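3. Flowers and Stripes Together: What the Pattern Cards Tell Us

3.1 The cards

The Benítez works in Zemitska printed cotton for beds, tables and windows, and for most of its life it kept a card for every design that went to the rollers. When the works closed, 1,000 of these cards went to the town library, where they sat in shoe boxes in the map room until Consuelo Ospina began sorting them. They are wonderful things. Each has a swatch glued to the front, a repeat length penciled in the corner, and on the back whatever the print room thought the next shift should know. "Too much red, the leaves go brown." "Ask Donditz about the blue." One card says only "No."

Earlier writing on printed bedding has mostly looked at the drawing: who made it, where the flower came from, which older chintz it leaned on. We learned a great deal from that work, and our own dating of the cards depends on it. The backs of the cards, though, are about something else. They are about getting two kinds of pattern to live on one piece of cloth. Again and again the print room had a loose, painterly flower coming from one designer and a strict geometric ground coming from another, and somebody at the machine had to make them agree.

This section follows that problem through the cards and then into people's homes. We use "ground" for the base color and any small regular pattern printed on it, and "spray" for the flowers laid over or between. A "mixed" design has both. The print room's own word was revuelto, scrambled, and we were tempted to keep it.

3.2 How a mixed design was built

The order of printing matters more than we expected. On the early mixed cards the ground goes down first and the spray is printed straight on top, so the stripe shows through the petals like a fence through a hedge. Pale flowers suffer the most. Pink over a blue stripe turns mauve wherever they overlap, and the notes complain about it bitterly.

The later cards get around this with a reserve. The ground roller was engraved with blank shapes a little larger than the flowers, and the spray was dropped into the gaps. When the two rollers were in register the result was crisp. When they drifted, a sliver of white opened along one side of every petal. We love these slivers! They tell us which way the cloth was running and which roller slipped, and on a run of cards from a single August they let Ospina put the swatches back in order when the numbers had washed off.

A third method is the one that lasted. Here the ground carries its own light marks, usually dots, in lines that run the same way as the stripes. The dots do two jobs. They break up the edge of the stripe, so that a drifting flower is harder to catch, and they give the eye something pale to rest on between the pinks. Ignacio Medina, who worked the second roller for most of his adult life, called them "the salt." You put in salt, he told us, and people stop asking what is wrong with the soup.

The scheme has traveled a long way from Zemitska. Lavender-blue with pink roses, stripes and white dots is the sort of thing one can meet on a bed almost anywhere, and the reader very likely knows a relative of it (Figure 1).

Figure 1. Pink roses with horizontal stripes and rows of white dots on lavender-blue fabric. 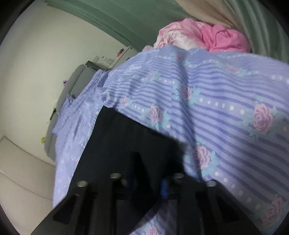

3.3 Names for colors

The color names on the cards deserve a paper of their own, and Catalina Herrera is writing one. We only touch on them here.

Zemitska had a printed color list, supplied by the dye house at Donditz, and in theory every card should use it. In practice the print room used the list for invoices and talked in its own words. The dye house had a "Blue 4," which the cards call cielo, leche azul, the nun's blue, and, when a batch went wrong, dishwater. Herrera has matched these by laying swatches side by side in north light and asking former workers to group them, without showing the backs. The groupings were remarkably steady. People who had not been inside the works for half a lifetime put the nun's blue in one pile and the dishwater in another with hardly a pause.

Lavender-blue is the exception. It sits right on a line where nobody's vocabulary is comfortable. Some of the workers called it blue and some called it purple, and several called it blue when the swatch lay alone and purple as soon as a pink flower was placed beside it. The effect is well known to painters, and it was well known to Medina, who used to cover the flowers with his thumb before he would give an opinion.

We tried the same test ourselves with swatches from the cards and disagreed within a minute. We recommend it warmly to anyone teaching a class on color. All it takes is a swatch and a thumb.

3.4 The home visits

The second half of the project took us to Bollotham, where many of the families from the works moved after it closed. Yamila Yáñez and Maximiliano Sosa visited 20 homes there and asked one person in each to talk through the printed cloth in the bedroom: what it was, when it came, what it was kept with. Visits ran from four in the afternoon until the light went, and often past supper, because no one in Bollotham will talk about bedding without feeding you.

We had expected the talk to be about flowers. It was mostly about what goes with what. A mixed print makes rules in a room. One woman would not put anything checked near hers. Another had a rule against yellow. Curtains were the great subject, and green was the color that came up most warmly, on the grounds that a rose ought to have leaves somewhere and the curtain might as well supply them. A man who had spent years in the finishing shed told Sosa that a green curtain "finishes the garden," and Yáñez began to hear versions of this in other houses on the same street.

Plain dark cloth came up as well, though in a different tone. People spoke of black things on a printed bed as a kind of interruption. Clothes are laid out there, sorted there, folded there, and for as long as a black shirt or skirt is on the bed the print looks different. Several people said the ground looked paler. One said the flowers "came forward." The swatch test bears them out nicely: next to a black card, our lavender-blue samples were judged lighter than next to a white one, by every person who tried both.

This is ordinary contrast, and a physics textbook would spend a paragraph on it. What delighted us was how closely people had observed it without ever being asked. The bed is the largest patterned surface most of them own, they see it every day in changing light, and they have been running a long, quiet experiment on it with whatever came out of the wash. Figure 2 has the three colors of this discussion together, black cloth over a lavender-blue bedspread with green curtain to the right.

Sosa has suggested that the print room knew this too. Four of the cards have a black strip pinned along one edge, with no explanation on the back. Medina could not remember them. Ospina thinks they were meant for checking the depth of the ground before a long run, and Herrera thinks they were mourning samples. We leave the question open and would be very glad to hear from anyone who has seen the like in another archive.

Figure 2. Black fabric above a lavender-blue bedspread, green curtain at right.

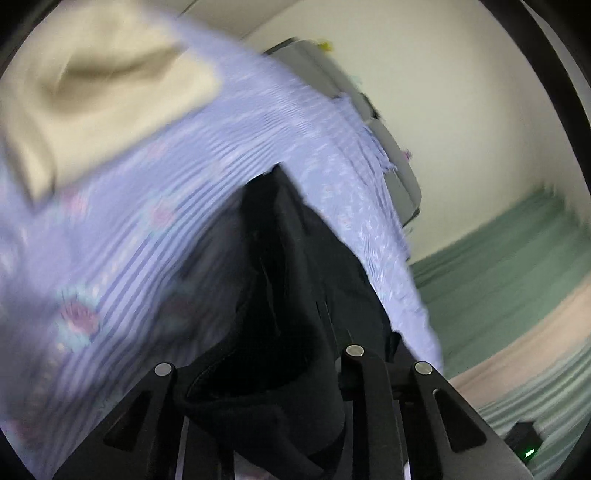 3.5 Limits

The cards are a record of what was tried, and a card does not mean that the cloth was sold. We have sales books for only 2 of the years covered, and they list designs by number, so the color talk in 3.3 cannot be tied to what customers chose. The Bollotham visits lean toward families with a link to the works, who may look at cloth harder than their neighbors do. Yáñez plans a further round among households with no such link.

Light was not controlled in the homes. We noted the time and which way the window faced, and we have left out of the swatch results any session finished under a lamp.

We use cookies to remember your reading preferences and to see which articles are visited. By continuing you accept our cookie policy. Accept | Manage settings

3.6 Spacing of the dots

One measurement from the cards is worth giving before we turn to the finishing shed. On the reserve designs the dot rows keep an even distance from the stripe all the way across the swatch. On the later ones they creep, closing up toward the stripe on one side and opening on the other. Ospina first read this as wear in the roller. The creep is the same on cards printed long apart, however, and it always opens toward the side where the largest rose falls, so we now believe it was engraved on purpose to make room for the flower. The engraver's name is not on any card we have found.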